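Chapter 4
Tabletop Manipulation: Notes from an Open Day

4.1 What a demonstration shows

A visitor to a robotics laboratory usually sees a task that has been made small. The parts are light, the bench is level, and the work area can be reached without the arm extending fully. These choices limit what can be concluded from the result. This chapter uses the open day at the Wandau laboratory, held on Mon 2 August, as its running case. The station discussed here, called Tadska by the laboratory, handles printed blocks and cubes on a wooden board.

Three terms are needed before the task is stated. The workspace is the region in which the arm may place a part. The reference frame is the coordinate system in which positions are reported. A fiducial marker is a flat printed pattern of known size — a camera can use it to find its own position relative to the bench.

Shape matters as much as color. A cylinder can be gripped from any side, while a star or a heart offers only a few stable pairs of contact points. Parts that touch each other remove some of these pairs, and a planner must then choose another approach or separate the parts first. Section 4.3 returns to this problem with a list of 200 recorded grasps.

Figure 4.1. Tadska station: printed blocks in red, green and yellow, with two blue cubes beside the arm. A fiducial marker lies past the far right corner of the board.
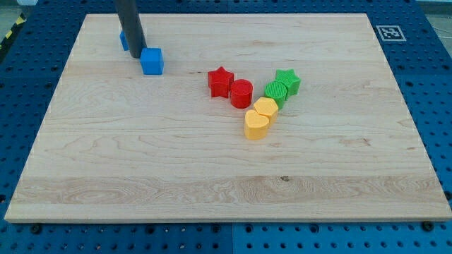

4.2 Stating the task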